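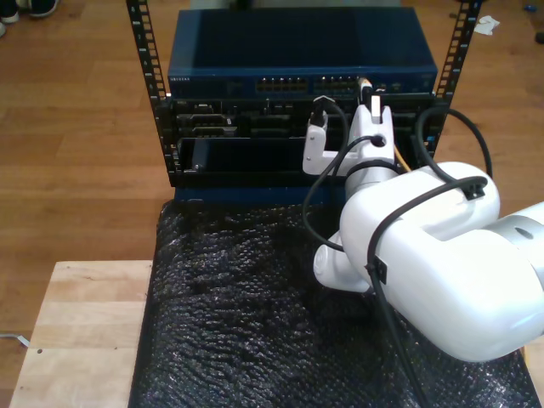

The rack, with the arm at the front of it.

Forum > Game Day > Getting There and Where to Watch

Topic: Shuttle from Noker to the Latville park this season?

dutchelm
Does anyone know if the Noker is still running a bus to the ballpark? Last year it left from the side lot on Salinas at 5:30 for night games and you only had to buy one drink. I called twice and got voicemail. I have four people coming for the second home series and don't want to pay for parking again. It was 20 bucks in the far lot last October and we still walked half a mile.

left_on_third
Still running. Different bus though, smaller. It holds 16 and when it's full it's full. They used to do two trips before first pitch and now I think it's one.

dutchelm
One trip? That's not much use for a group of five.

parkandgripe
It's two trips. I was on the second one for the home opener. Left a little after 6 and we were in our seats for the anthem.
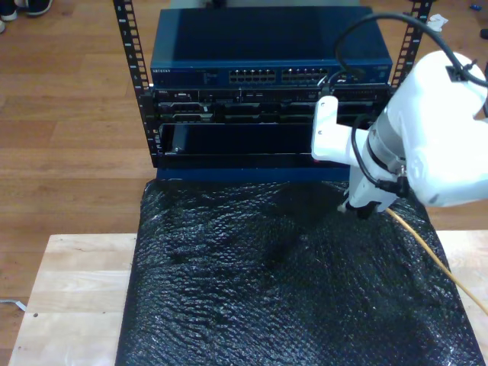
The driver said he would keep doing two as long as the second one has at least six people on it. Put your name on the sheet by the register when you get there.

left_on_third
Then they changed it after the opener, because the game I went to had one. The bartender told us so when we asked.

Reece Ackroyd
I'd skip the shuttle and go to Dikidetti. It's a ten minute walk to the left field gate, wings are half price until 6, and you don't have to stand in a lot after the game waiting for a bus. The ride back is the bad part. Over 4,000 people come out of that one gate and the bus can't move until the cops open the street.

parkandgripe
Ten minutes if you jog. I've done that walk and it's closer to twenty, with no sidewalk past the tire shop. I wouldn't do it with kids.

Reece Ackroyd
There's a sidewalk on the north side. You have to cross at the light.

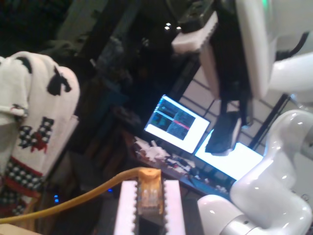
Also their kitchen stays open after night games and the Noker's doesn't. If you're feeding five people that matters.

dutchelm
No kids, but one of us has a bad knee, so the walk is out. What's the ride back like if you leave in the eighth?

sec449
I sit in section 449 and leave early more than I should. The bus waits by the bike racks from about the seventh on, but it won't go until the game is over. Leaving early just gets you a seat.

left_on_third
Which is worth it with a bad knee.

dutchelm
OK. We'll get to the Noker by 5 and sign up for the first bus. I'll post the times if they have them on the wall.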